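3345 shares 14 comments
Search this site Go

The Drawer Full of Chargers

By Chie Sasaki

In my kitchen there is a drawer which does not close any more. Inside are the chargers of every phone, razor and bicycle lamp that I owned since I moved to Wonport. Last August I decided to empty it and to live for one month with a single charging station on the counter. I had the idea that this would be a small change. It changed more than I expected, and also cost more.

The station I bought first was from Imai, with four sockets for USB-C and two of the older type. The box promised a lot of power, but this number is the total for all sockets together. When my laptop was connected alone, it charged well. When my husband added his tablet, the laptop slowed down so much that I thought the cable was broken.
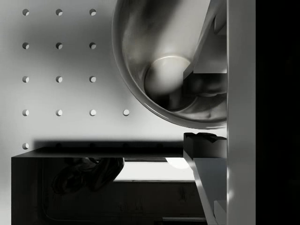

What the number on the box means

A charger and a device make an agreement when you connect them. The device asks for a certain power and the charger says yes or offers less. Each time another device joins, many stations stop for one second and make all the agreements again. You may hear your phone beep at this moment. It is normal, although at night it is not pleasant.

Kazuhiro Aoki repairs small electronics near the ferry, and I brought him three stations to open. He showed me that the Pevetti has one separate circuit for the laptop socket, so the other devices cannot steal from it. The Vukus shares everything. For a family with only phones, he would buy the Vukus and keep the rest of the money.
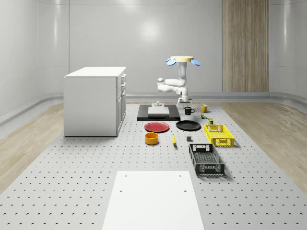 Noboru Hayashi does not agree with this. In his opinion a shared station is always a false saving, since every household gets a laptop sooner or later, and then the first station goes to the same drawer as the old chargers. He also asks people to look at the cable before they blame the station, as a thin cable can limit the power by half.

I followed his advice and tested my cables. Most of them were made for slow charging only. I had used one of these for two years with a fast charger, and I was complaining all this time about the phone.

Heat and the place on the counter

The second thing I learned is about air. A station makes warmth, and mine was standing between the bread box and the wall, where the warmth could not leave. I moved it a hand's width forward.

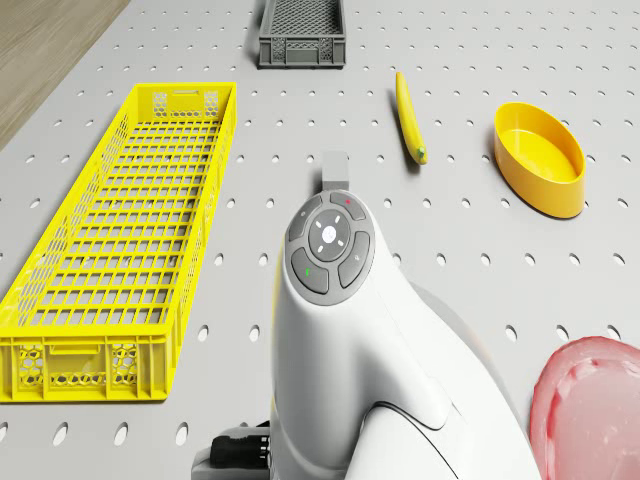

After this the laptop charged at an even speed through the evening. I also stopped putting phones flat on top of the station, a habit that I must have taken from my old radio.

Batteries themselves do not like to be full and warm at the same time. My phone has a setting that waits at 80 percent and finishes before the alarm rings at six, and I now use it every night.

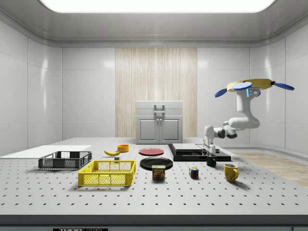 The month ended and I kept the Pevetti. The drawer closes again, but I could not throw everything away. The razor has its own strange plug, and the bicycle lamp too, so these two chargers live now in a paper bag behind the rice.

14 comments Share this story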